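4 Setting up the Lilovora label printer for storage boxes

This section covers loading the tape, creating a box record and attaching the finished label. Charging and pairing are described in Section 3.

4.1 Before you start

The printer accepts Torulley tape cassettes in two widths. Box labels use the wide cassette. The narrow cassette is for shelf edges and cables and will print box labels with the bottom line missing.

Each full cassette holds enough tape for 100 standard box labels. Printing with the border option turned on uses more tape per label.

CAUTION: Do not pull the tape out of the cassette by hand. Slack tape can wrap around the roller and jam the cutter.

4.2 Loading the cassette

1. Turn the printer off and open the rear cover.
2. Hold the cassette with the arrow facing up and press it down until both sides click.
3. Check that the end of the tape passes between the two guides.
4. Close the cover and turn the printer on.
5. Press FEED once. The printer advances the tape and makes a clean cut.

If the display shows E11, the cover is not fully closed. Open it, press down on both corners of the cassette and close it again.

4.3 Creating a box record

A box record links the printed number on the label to a list of contents in the Lilovora app. The printer can store up to 504 records without a phone connected. Further records are kept in the app only.

1. Open the app and select New Box.
2. Enter a short name, up to 40 characters. Use the same word order for every box (room, shelf, contents), as the app sorts by name.
3. Add the contents one line at a time. Small containers with their own lids, such as bottles and jars, should each have a separate line.
4. Select Save, then Print.

The record can be filled in while the box is being packed. Leave the lid open until the list is complete, and compare the list with the box before printing.

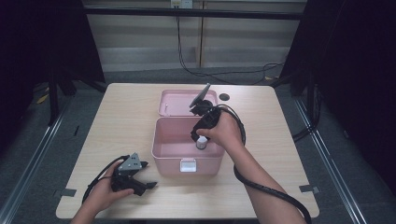 4.4 Attaching the label

1. Wipe the label area with a dry cloth. On new boxes, remove any film first.
2. Choose a flat surface on the front of the box. Keep the label clear of the latch and hinge -- a label that crosses a moving part will lift at the edge.
3. Peel the backing from one end and press the label down while pulling the rest of the backing away.
4. Rub the whole label firmly with a fingertip.

NOTE: The adhesive reaches full strength overnight. Boxes going into a freezer or an unheated garage should be labeled the day before.

4.5 Changing or removing a record

To change the contents, open the record, edit the lines and select Save. The box number stays the same and the label does not need to be replaced.

To remove a record, select Delete and confirm. The number is released and may be given to the next new box -- take the old label off first.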